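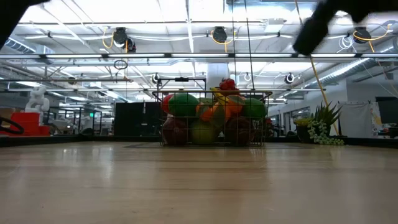 Zarkel: The Complete Series, Collector's Box
Dec 8, 2021
By Sekar Harahap

If you are of a certain age and you had a television with a decent antenna, there is a fair chance you remember Zarkel. You may not remember the name of the show, or what channel it was on, or why the hero had to stay out of direct moonlight, but you probably remember the silver coat and the music. People come into the Bestden shop all the time and hum the theme to us, a little shyly, and ask whether we know what it is. We always do. For years we then had to tell them it had never been released on disc, and that the tapes going around were copies of copies with the last few minutes of every episode missing. So you can imagine how pleased we are to finally put up this page.

The box has been put together by Lomton, the small label that handles a lot of the older science fiction and costumed hero shows we carry, and it contains all 14 episodes on Blu-ray, uncut, in the order they were meant to be seen. It comes with a hardcover book, a set of reproduction lobby cards and more extras than I have managed to get through, and I have had the review copy on my kitchen table for quite a while now.

About the show

For anyone coming to it fresh, Zarkel is a costumed adventure series about a night-shift radio engineer who picks up a signal he was never supposed to hear and finds that it has changed him. By day he sleeps (badly) in a rented room above a shoe repair place. By night he puts on the coat and goes looking for whoever sent it. It sounds simple, and the first couple of episodes really are quite simple, with a villain each and a chase on a rooftop. Then the fourth episode comes along, the one in the flooded subway station, and from there on it turns into a single long story that gets stranger and sadder as it goes.

It was made on very little money, and it shows in places. The moon base is a parking garage and everybody knows it. But the people making it cared a great deal, and the scripts hold up far better than you would expect from something that was scheduled against the bowling. I watched the whole run with my sister, who had never seen a minute of it and doesn't care for capes of any kind, and she was the one who wanted to put on the next episode every night.

The version that aired was trimmed to make room for commercials, and two of the episodes were swapped, so that a character who dies in one week turned up alive and cheerful the next. That has been put right. If you have only ever seen the broadcast run, the middle stretch will make a good deal more sense to you now — I had always assumed the business with the second transmitter was a mistake, and it is the key to the whole thing.
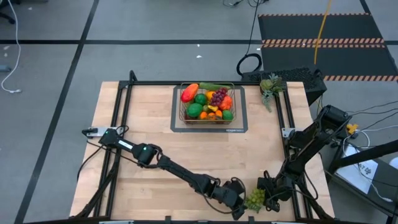 Picture and sound

The series was shot on film and finished on tape, like so many shows of its day, and for a long time the tape masters were all anyone had. Lomton found the original camera rolls in storage in Bassey, where the studio used to be, and went back to them for every episode. They have been scanned, cleaned and graded from scratch, and the difference is quite something. You can see the stitching on the coat. You can see the paint on the signal tower, too, and whether that is a good thing I will leave up to you.

The grain has been left alone, I'm glad to say. Some labels like to scrub everything until the actors look like candles, and this has been handled with a lighter touch. Night scenes are properly dark now, so you may want to pull the curtains and turn down the lamps before you start. One short sequence in the seventh episode could only be found on tape, and it is noticeably softer than what comes on either side of it. It lasts no longer than it takes to find the remote and check your settings, so please don't write to us thinking the disc is faulty.

Sound is the original mono, and only the original mono. There was talk of a surround mix at one point, but the separate music and effects tracks couldn't all be found, and I think leaving it be was the right decision. The theme still comes out of a pair of ordinary speakers like a truck through a hedge. Subtitles in English for the hard of hearing are included on every episode and, which was a lovely surprise, on the extras as well.

What's in the box

- All 14 episodes on Blu-ray, uncut and in production order
- The unaired pilot, with a different actor in the coat
- Two feature commentaries, recorded for this release
- A long documentary on the making of the series
- Original commercial bumpers and next-week trailers, as many as survive
- Isolated score on selected episodes
- Hardcover book, 424 pages, with scripts, production stills and a full episode guide
- Reproduction lobby cards in a paper sleeve
- Rigid slipcase with new artwork on the front and the original title card on the back

The discs are held in a folding tray and not in those tight cardboard pockets that scratch everything you own. I know this matters to a lot of you, because you tell us so, and we passed it along.

The book

I want to say a little extra about the book, as it would be worth having even without the discs. It was edited by Nelli Kallio, who has been writing about the show for longer than most people have been able to see it, and she has done a wonderful job of tracking down the folks who worked on it and getting them to talk. The chapter on the stunt crew is my favorite. There is also a very funny exchange of memos about how many times the coat could be set on fire before the budget ran out.

All the scripts are printed in full, including one for an episode that was never filmed. It would have been the opener of a second season, and reading it is a bit bittersweet, because it picks up straight from that last shot on the bridge and answers the question everybody asks. I won't spoil it. If you are new to the show, please do yourself a kindness and leave the last chapter closed until you have finished the discs, and be careful with the photo section as well, as one of the captions gives away who is behind the transmitter.

The paper is heavy and the binding is sewn, so it lies flat on a table. It is also a big thing. Measure your shelf before you order if your shelves are on the shallow side, since the slipcase is sized to the book and stands taller than a normal Blu-ray set.

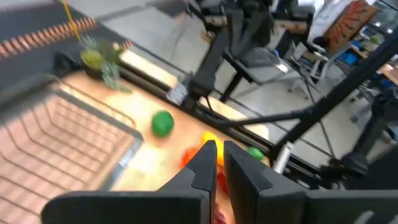 Edition and availability

The collector's box is limited to 2,000 numbered copies, and when they are gone there will be no second printing of the book. Lomton does plan a plain disc-only edition for next September, with the same transfers and most of the extras, so nobody who just wants to watch the show needs to feel rushed. That one will not have the book, the lobby cards or the isolated score.

You can order up to two copies per household. We would have liked to leave it open, but we have seen what happens with sets like this one, and we would much sooner have them go to people who want to sit down and watch them. Numbers are assigned at the warehouse as the boxes are packed and we can't take requests for a particular one, not even for birthdays. (We did try.)

Playback and region

The discs are region free and should play on any Blu-ray player. They won't play on a DVD player. If you aren't sure which you have, the logo is normally on the front of the tray, and if there isn't one, give us a call at the shop and read us the model number. We are happy to look it up for you.

A handful of older players are slow to load the main menu on the first disc, which has an animated signal tower and a good bit of music on it. Give it a minute. If nothing has happened by then, check whether your player has a software update waiting, and try again after that.

Shipping and returns

Every set goes out in a double-walled carton with corner protectors. The slipcase has sharp corners and we know how many of you keep these things on display, so we pack them ourselves at the back of the shop and take our time over it. Orders that contain other items will be sent together once everything is in stock, unless you leave us a note at checkout asking us to split them.

If your box arrives with a dent, please take a picture of the carton before you throw it away and send it to us along with your order number. Lomton has set aside a small stock of spare slipcases for exactly this, and as long as they last we will simply mail you a new one, so you don't need to send the whole set back. Unopened sets can be returned in the usual way. Opened sets can be exchanged if a disc is faulty, and we will replace the single disc wherever we can.

Local customers are welcome to choose pickup at checkout. We will email you when your copy is on the counter, and the pilot is usually playing on the little screen by the register, if you would like a look at the other fellow in the coat before you take it home.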